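Wicker tray basket

A wicker tray basket is a shallow, open-topped container woven from flexible plant strands, usually rectangular in plan and finished with a braided rim. It differs from the market basket in having no handle over the top, and from the flat serving tray in having raised side walls. Tray baskets are used in homes, shops and classrooms to hold bread, mail, folded cloth and small toys, among them wooden blocks.

Terminology

The word "wicker" refers to a method of weaving and to the goods made by it. It does not name a single plant. Willow, rattan, cane, reed and rush are all used, and paper fiber and plastic strands are found in factory-made goods. In the trade, the upright strands are called stakes and the strands woven through them are called weavers. The Penlow handbook of household basketry, compiled by Csenge Pap and Ernő Pintér, reserves the term "tray basket" for pieces whose length is at least three times the height of the wall. Other writers apply it to any low basket with four sides.

Construction

Work begins with the base, which may be woven tightly or left as an open lattice. An open base uses less material and lets crumbs and dust fall through, but small items such as beads or pins may be lost. Stakes are then bent upward at the edge of the base and the walls are woven around them. Corners are rounded in most designs, as a sharp bend tends to split the strand.

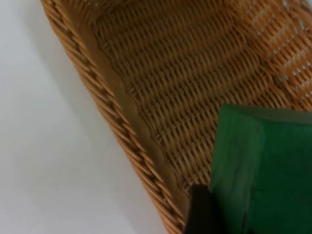
The rim is the last part to be made and takes the most wear. In a plain border, each stake is turned down behind its neighbor and trimmed. In a braided or rolled border, several strands are carried together around the opening, giving a thick edge that is comfortable to grip. Pintér considered the rolled border the stronger of the two for baskets that are lifted by the rim, although it adds to the working time. Walls may stand upright or flare outward — flared walls allow empty baskets to be nested for storage.

Color and finish

Untreated wicker ranges from pale straw to medium brown and darkens with age. Makers may steam, stain or varnish the strands. Variation in tone within one basket is common, and is not regarded as a fault.

Use with wooden blocks

Low baskets are widely used for the storage of wooden blocks in playrooms and preschools. The low wall allows a seated child to see the contents and reach them without tipping the container. Glória Torres, who supplied the Tamayo preschools with classroom materials, advised that blocks be kept in small sets, with a single basket for each set, and that the basket remain on the table during play.
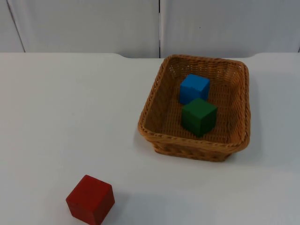 A common tidying activity uses painted cubes in plain colors. The child names a color, finds the matching cube and places it in the basket, continuing until the table is clear. The activity may be reversed, with cubes taken out one at a time and set down on the table. Torres recommended a plain, light tabletop for both forms, so that the colors stand out. Painted cubes show wear first along the edges and corners. Light scuffing does not affect their use, but cubes with flaking paint should be withdrawn.
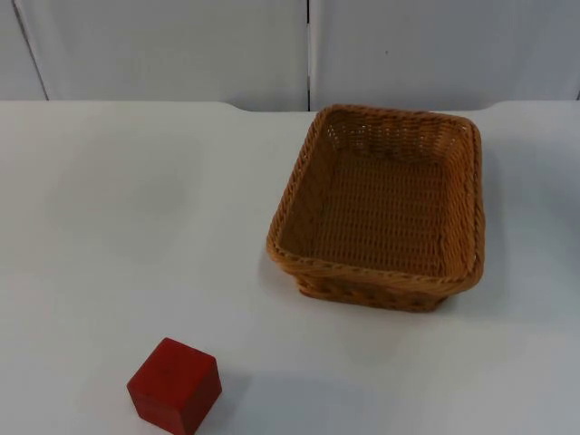

Empty wicker basket with open-weave base, and a red cube.

Care

Wicker is cleaned with a soft brush or a vacuum attachment, followed by a damp cloth. Soaking is not advised for varnished pieces. Broken strands in the wall can be replaced singly, while damage to a braided rim often requires the whole border to be rewoven.

Collections

The Dretport Museum of Domestic Craft holds 620 baskets, of which 558 are of household types. Its tray baskets were cataloged by Oddur Mogensen, who arranged them by rim pattern. Sándor Nyitrai later added repair records and a set of sample borders for use in teaching.

See also: Basket weaving; Cane; Rattan; Toy block; Willow

Page last revised Sep 13, 2023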